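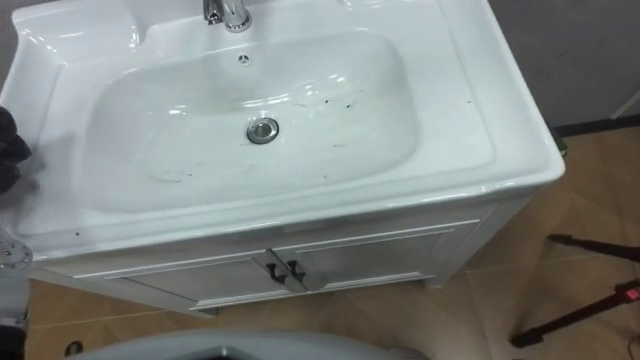
Recording sink-wiping episodes, step by step

Wiping a basin is a brilliant first task for a learning system! It is short, it is cheap to repeat, and the surface curves in every direction, so the arm has to learn contact as well as position. My first set on the Canville task list came to 160 episodes, and I enjoyed nearly all of them.

1. Dirty the bowl. Scatter dark crumbs or fine grit, mostly to one side of the drain, and let a few bits land on the rim. Change the pattern every time.

2. Put the cloth down crumpled, never folded square. Pick a colour that stands out well against white. Move it a little between episodes – left rim, back ledge, front lip – so the model learns to look for it.
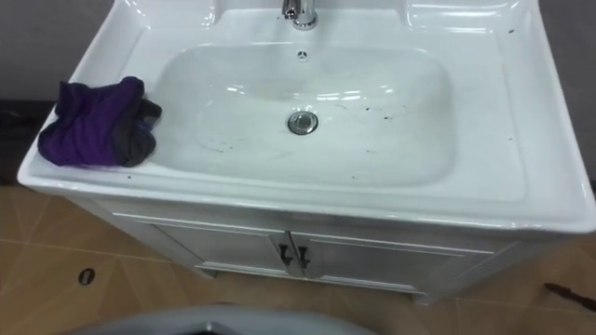
Purple cloth bunched on the left of the rim, specks mostly right of the drain.

3. Start recording before the arm moves. Leave 2 seconds of stillness, then reach, grasp and bring the cloth down into the bowl.

4. Wipe with the cloth flat under the fingers and go slowly round the drain. If you miss a patch, go back for it and keep recording. Natália Ramalho talked me into keeping these second tries, and they are lovely data.
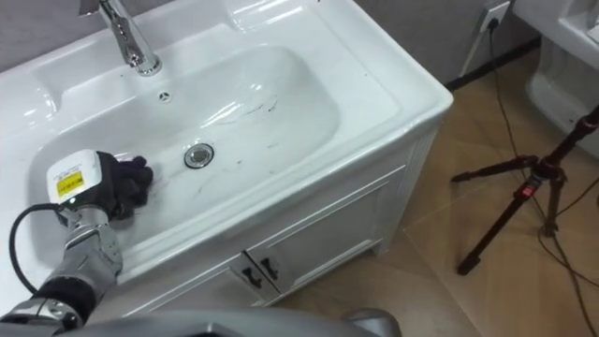

Gloved hand pressing the cloth against the left side of the bowl.

5. Lift clear, put the cloth back on the rim and stop. Label the episode straight away: start position, amount of dirt, any dropped cloth.

After every 6 episodes, play one back at full speed before you carry on.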